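Setting Up a Tabletop Sorting Activity on a Dark Surface 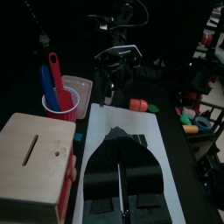 What size should the paper work area be?

Use a sheet long enough to hold every block in the current round with a finger's width between them. For small blocks, a strip 13 inches long is sufficient. Larger sheets tend to slide and take up space needed for the containers.

Materials

White paper, unlined
Small blocks in dark green and teal
A wooden box with a slot and a round hole in the top
A plastic cup for utensils
A rectangular container with a lid, for blocks not in use

Procedure

1. Wipe the tabletop and let it dry. Paper laid on a damp surface will curl at the corners.

2. Lay the paper with one short edge toward the seated person. White paper on a black table gives a clear border, and dark green blocks are easy to find on it. Teal is harder to pick out on the bare table under weak light.

3. Set the wooden box to the left. Leave 3 inches between the box and the paper so that a sleeve does not catch on the knob.

4. Stand the utensils in the cup, handles up, behind the box. A wide spatula blade goes in first – it will not seat properly once other pieces are in.

5. Place two blocks of one color on the paper. Keep the other color off the paper until the first round is finished.

Checking pieces against the box

Test each block at the slot and at the round hole before starting. Blocks that fit neither opening are sorted on the paper only. Do not force a piece; a jammed block can split the edge of the slot.

Storage

The Prultura block set used at Predcombe has 68 pieces, and almost 13 of them are kept out at one time. The rest stay in the lidded container. Raimonds Eglītis stores the paper flat underneath it.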